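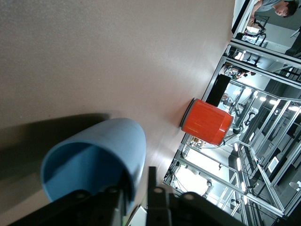
Page last changed: 17/05/2018

Gripper cell checklist, bench side, with my comments
Kept by Lotte Hoekstra, Penry workshop

Osian Dafis asked me to write my comments in with the items, because the old sheet was all tick boxes and he kept having to come and find me to ask what I meant by "fingers OK". So now you get the boxes and me talking over them. Print it if you like, but write your results in the cell log and leave the printout out of the enclosure (I have fished paper out of there before).

Do part A every morning the cell is going to run. Part B is weekly. Part C is for after any bump, dropped part, or finger change.

PART A: BEFORE POWER

A1. Stop button pulled out, not cracked, nothing hanging off it.
[ ] OK [ ] Not OK
Comment: Press it and twist it back out. Looking at it doesn't count! The one by the door got stiff in April and I only noticed when I leaned on it.

A2. Tabletop wiped and checked for grit.
[ ] OK [ ] Not OK
Comment: Run your palm along it, all the way to the far edge. Our top shows a bit of a sheen in places and that's fine, I only care about what you can feel. Grit under a cup makes it rock, and then you spend the morning blaming the calibration.

A3. Test pieces present and clean.
[ ] OK [ ] Not OK
Comment: Light blue cup and the orange-red container with the dark gray band at one end. Both get run lying on their sides as well as standing up, so they do roll. If you find the orange one right out by the table edge, bring it in before you start. Look inside the cup too, people put screws in it.

A4. Nothing loose on the surfaces inside the framing.
[ ] OK [ ] Not OK
Comment: Tools, tape, hex keys, your coffee. I know the next station is handy for borrowing from, but things come back and get set down in the wrong spot. If it isn't bolted on or being picked up today, it goes in the Clerstead drawer.

A5. Cables on the arms hang free.
[ ] OK [ ] Not OK
Comment: Follow each one with your eye from the base to the wrist. A loop is good, a tight loop is not. If you can't get a finger between the cable and the joint, tell me before you move anything.

PART A, CONTINUED: POWER ON, SLOW SPEED

A6. Gripper opens and closes fully, both fingers moving together.
[ ] OK [ ] Not OK
Comment: Two full strokes, empty. Listen as much as you look. A dry click at the end of the open stroke is normal on this one. A scrape isn't, and neither is one finger getting there ahead of the other.

A7. Wrist camera picture is clear.
[ ] OK [ ] Not OK
Comment: You want the tips of both black fingers in view at the bottom, with the test cup just past them. If the fingers have moved to one side since yesterday, the bracket has slipped. Don't "fix" it in software, please. Loosen, square up, tighten. The ceiling lights and the bright patch past the table will always look washed out, so judge focus on the rim of the cup.

A8. One slow pick of the cup, set back down.
[ ] OK [ ] Not OK
Comment: Hand on the stop the whole time. I still do this after all these years and I'm not embarrassed.

PART B: WEEKLY

B1. Finger bolts.
[ ] OK [ ] Not OK
Comment: Bolt heads on the fingers and the larger fittings on the housing. I put a paint line across each one, and if the line has split, it has turned. Redo the line after tightening or next week's person gets a false alarm (sorry, Osian).

B2. Finger faces.
[ ] OK [ ] Not OK
Comment: Wipe with a dry cloth, then look for shiny spots and nicks. The Vendton fingers wear at the tips first. I swap them in pairs, even if the other one looks brand new.

B3. Frame joints.
[ ] OK [ ] Not OK
Comment: Give the aluminum uprights a good shove, one after another. You're feeling for a knock at the corner brackets. Pay attention to the corner nearest the aisle, that's the one that gets leaned on and hit with carts.

B4. Black panel.
[ ] OK [ ] Not OK
Comment: Should stand straight and not rattle. If it has crept toward the table, push it back and check its clips.

B5. Cycle count written down.
[ ] Done
Comment: Last reading was 2,262 since the fingers went on. The pair before these lasted over 300 cycles past the point where I should have changed them, and the picks got sloppy enough that even visitors noticed. Write the number down even when it's boring.

PART C: AFTER A BUMP OR A FINGER CHANGE

C1. Power off, then A5, B1 and B2 in that order.
[ ] Done

C2. Run 25 slow picks, cup first, then the container.
[ ] Done
Comment: Yes, all of them. A loose finger will often behave nicely for the first handful. If it drops one, stop and write down which piece and which way it was lying, then start the count over once you've found the cause.

C3. Note in the log.
[ ] Done
Comment: What got hit, how fast, who was there. I'm not going to yell at anyone. I just want to find the bent thing before Ingate sends us another one and we bend that too.

STILL OPEN

Stiff stop button by the door: it works, replacement ordered, keep pressing it every morning.
Paint pen is running dry. Osian has the spare.
Spare finger pair is in the Clerstead drawer, left side, in the bag with my initials on it.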